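Ticket 3484: Fitted sheet comes loose at wall side, wrinkles on left half
Product: Festum fitted sheet, khaki
Bought from: Skernetel online shop
Status: Open 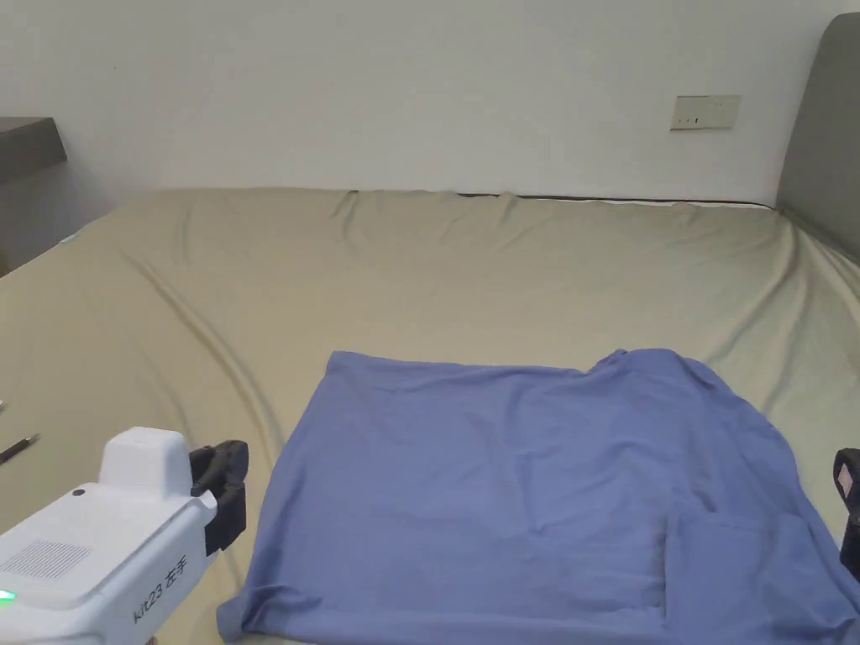
I use this bed for folding the laundry, so I need the surface to be flat. The sheet is good in the front part, but on the left half I have long diagonal wrinkles, and at the wall side the fabric is puckered and the edge of the mattress shows. When I fold a T-shirt on it, the wrinkles press into the shirt and I must start again.

What I tried until now:

1. Washed the sheet at low temperature and dried it on the line. No change.
2. Turned the sheet by 180 degrees. The wrinkles were less for one night, then they returned.
3. Pulled the bed 27 cm from the wall and put the corners on again from behind. This was the best result, but on Wednesday morning the far side was up again.

Mattress is 142 cm wide. I measured it two times. On the package is written only "double", without centimeters.

Reply from Skernetel support:
Thank you for the clear report. Please tell us the height of the mattress, with the topper if you have one. The standard pocket is not deep enough for some of the Brisham mattresses.

Update from customer:
It is a Brisham, yes, with a thin topper. I will measure the height this evening. Please do not close the ticket before that. If I need the deep version, can I exchange, or must I buy new?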